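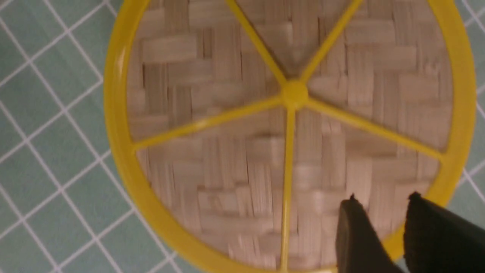
Does a bamboo steamer need a liner?
For buns and dumplings, use one. Parchment with holes punched in it works, as does a cabbage leaf.

Steamer Basket Gallery

Ullance lists its table-size steamers as item 411. The set is sold for pretend kitchens and tabletop display. Care notes are given with each picture and apply to bamboo in general. Wipe with a damp cloth, then air dry on edge. Do not soak. Store away from heaters and direct sun, which open the joints in the wall. A basket left in a closed cabinet should be taken out every 5 weeks and checked for mildew.
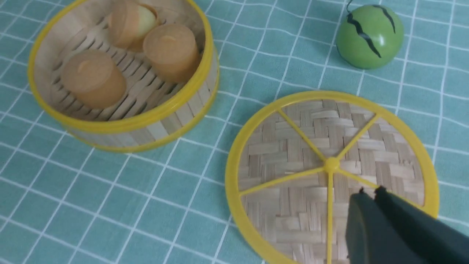 Basket spacing follows the same rule in play sets as in a working kitchen. Food is set down with a gap on every side so that steam can rise through the floor. With three buns on the slats, a triangle leaves open floor between the lower one and the other two. The yellow ring at the rim and the band at the lower edge are wiped separately from the bamboo wall. Full-size buns steam for roughly 8 minutes.

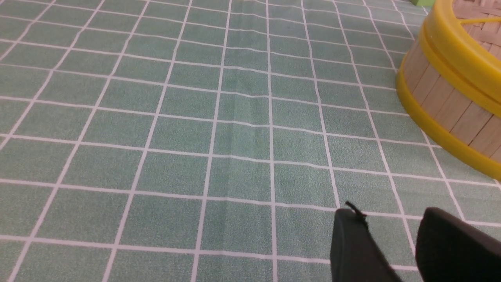

Dilley, Nov 17, 2020. Table cover, Meven grid pattern, green with white lines. The center fold remains visible after unpacking. To flatten it, press from the back on low heat, working outward from the fold, and let the cloth cool flat before use. Set the steamer near a corner and keep the middle clear for plates. The cover is also listed under Ledesma table goods. Minimum order is 5 covers, shipped folded.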